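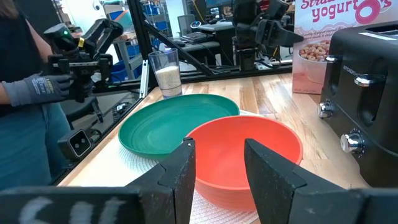 Small Kitchens: The Breakfast Table
26 July 2026

Plastic dishes remain the default for daily breakfast use. A deep, round bowl with a flared rim holds cereal and milk with margin to spare - a shallow one does not. Plates with a raised lip contain crumbs from the toaster.

Tanner, the Jasdale housewares shop, stocks 29 bowl shapes and has sold deep ones since May. Dry rice keeps best under a lid. A four-slot toaster needs clear space on both sides and a crumb tray emptied weekly.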